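4장. 견학일 시연 준비 (양팔 작업대)

이 장은 공개 견학일에 시연 담당이 보는 부분임. 평소 운전은 3장, 고장 조치는 7장. 급하면 4.2랑 4.4만이라도 읽을 것.

작성: Maiara Siqueira / 검토: Clifford Lévesque
개정: 2018년 2월 19일

4.1 시작 전

시연 조건은 Fumham 홀 기준. 다른 방에서 할 때는 조명부터 다시 맞춰야 함. 그림자 진하게 지면 물체 위치 인식이 흔들림. 창가 쪽 블라인드는 끝까지 내릴 것.

1. 전원함 스위치 확인. 꺼진 상태에서 케이블부터 꽂음. 순서 바꾸지 말 것.
2. 바닥 케이블 정리. 관람객 동선 쪽으로 나온 것은 전부 안쪽으로. 테이프는 검정색 말고 노란색 사용.
3. 비상정지 버튼 2개 다 눌러보고 풀어봄. 하나라도 걸리는 느낌 있으면 시연 취소. Rosimeire Moura에게 바로 연락.
4. 작업대 위 닦기. 마른 천만. 알코올 쓰면 표면 번들거려서 인식 안 됨.
5. 제어 PC에서 Groler 실행, 프로필은 "견학"으로. "연구" 프로필로 열면 속도 제한 없음.

주의: 견학 프로필의 최대 속도는 초당 135 mm. 관람객이 느리다고 해도 올리지 말것. 작년 6월에 올렸다가 컵 다 날아감.

4.2 영점 맞추기

양쪽 팔 따로 함. 왼팔 먼저.

1. 두 팔을 대기 자세로 보냄. 메뉴 > 자세 > 대기.
2. 왼팔 그리퍼 완전히 열기. 열림 값이 화면에 뜰 때까지 기다림.
3. "영점" 누르고 손 떼기. 팔 만지지 말 것.
4. 오른팔도 똑같이.
5. 값 저장. 저장 안 하고 창 닫으면 처음부터 다시임.

참고: 예열 안 된 상태로 영점 잡으면 나중에 틀어짐. 전원 넣고 약 215초 지난 뒤에 시작. 화면 왼쪽 아래 타이머 보면 됨.

참고: 손가락 부품 교체한 날은 Räsänen 보정표로 한번 더 확인. 표는 전원함 옆 서랍에 있음.

4.3 물체 놓기

컵은 작업대 먼 쪽, 서로 떨어뜨려서 세움. 붙여 놓으면 그리퍼가 들어갈 틈이 없음. 병은 오른팔 담당이라 오른쪽에 둠. 컵에 너무 가까우면 병 들 때 컵을 침.

병은 뚜껑 꽉 잠근 것만 사용. 유리병 금지. 라벨 들뜬 병도 빼기. 손가락에 들러붙음. 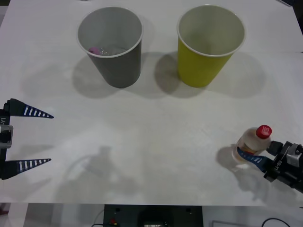

그림 4-1. 종이컵은 먼 쪽에 간격 두고 세움. 오른팔은 빨간 뚜껑 병을 기울여 잡은 상태, 왼팔 그리퍼는 열림.

병이 기울어져 잡혀도 재시도 누르지 말 것. 견학 프로필은 기운 각도를 알아서 계산함. 중간에 재시도 누르면 그 자리에서 그리퍼가 열리고 병 떨어짐. 컵 쪽으로 굴러가면 시연 끝.

컵 안에 넣는 물건은 작은 것으로. 컵 높이 절반 넘게 채우지 않음. 무거운 걸 넣으면 컵째 들 때 옆면이 찌그러짐.

4.4 시연 진행

진행자 한 명, 조작자 한 명. 혼자 하지 말 것. 진행자는 관람객 쪽, 조작자는 제어 PC 앞. 설명하면서 조작까지 하면 꼭 실수 나옴.

1. 관람객을 안전선 뒤로. 아이들은 앞줄, 대신 보호자 바로 뒤에.
2. 조작자가 "시작합니다" 크게 말함. 진행자 손 들어 확인.
3. Groler에서 시퀀스 A 실행. 병 집기, 들기, 내려놓기.
4. 끝나면 두 팔 대기 자세 복귀 확인. 복귀 전에는 작업대에 손 넣기 금지.
5. 물체 다시 배치. 4.3 참고.
6. 시간 남으면 시퀀스 B. 컵 옮기기임. 실패율 더 높으니 분위기 봐서.

경고: 팔이 멈춰 있어도 정지한 게 아닐 수 있음. 계산 중에도 멈춤. 상태등이 초록으로 바뀌기 전까지 접근 금지. 멈춘 줄 알고 컵 세우러 손 넣는 경우가 제일 많음.

주의: 관람객이 직접 조작해 보겠다고 하면 시퀀스 실행 버튼까지만 허용. 수동 조작은 Wagner Aguiar 교육 받은 사람만.

4.5 시연 중 자주 생기는 일

병을 놓침
일시정지 > 병 치우기 > 대기 자세 > 처음부터. 이어서 하기 누르지 말 것. 빈 그리퍼로 끝까지 돌아감.

컵이 쓰러짐
시퀀스 A면 그냥 둬도 됨. B면 정지하고 다시 세움.

왼팔이 안 움직임
시퀀스 A는 왼팔 안 씀. 정상임. B에서도 안 움직이면 케이블 확인 후 7.2절.

물체를 못 찾는다고 나옴
누가 조명 앞에 서 있는지 먼저 볼 것. 그림자 때문인 경우가 많음. 조명 문제 아니면 작업대 다시 닦고 물체를 조금 옮겨서 재인식.

화면에 "주기 초과"
누적 동작 2,875회 넘으면 뜨는 점검 알림. 시연은 계속해도 되는데 끝나고 반드시 점검표에 적기. 알림만 끄고 가버리면 다음 담당이 모름.

4.6 관람객 질문 대응

속도, 힘, 손가락 구조까지는 설명해도 됨. 가격 물어보면 Jesosgate 안내 데스크로 보냄. 임의로 금액 말하지 마세요.

사진 촬영 가능. 플래시는 안됨. 인식 끊김. 시작 전에 한번, 중간에 또 한번 말할 것. 꼭 누가 터뜨림.

연구 과제 관련 질문은 Sebastián Painemal. 자리에 없으면 연락처 받아서 전달.

4.7 종료

1. 두 팔 대기 자세.
2. 작업대 위 물체 전부 치우기. 병은 상자에, 컵은 찌그러진 것만 버리고 나머지는 재사용.
3. Groler 종료. 기록 저장 여부 물으면 "예".
4. 제어 PC 끄기.
5. 전원함 스위치 끄고 팬 멈출 때까지 기다린 다음 케이블 분리.
6. 점검표 서명. 놓친 횟수, 비상정지 누른 횟수도 같이 적음.

주의: 팔이 작업대 위로 뻗은 상태에서 전원 끄지 말 것. 브레이크 걸리기 전에 살짝 처짐. 아래 뭐가 있으면 눌림.

다음 회차가 바로 있으면 4번부터는 생략. 대신 영점은 다시 잡음(4.2).

점검표 양식은 부록 다.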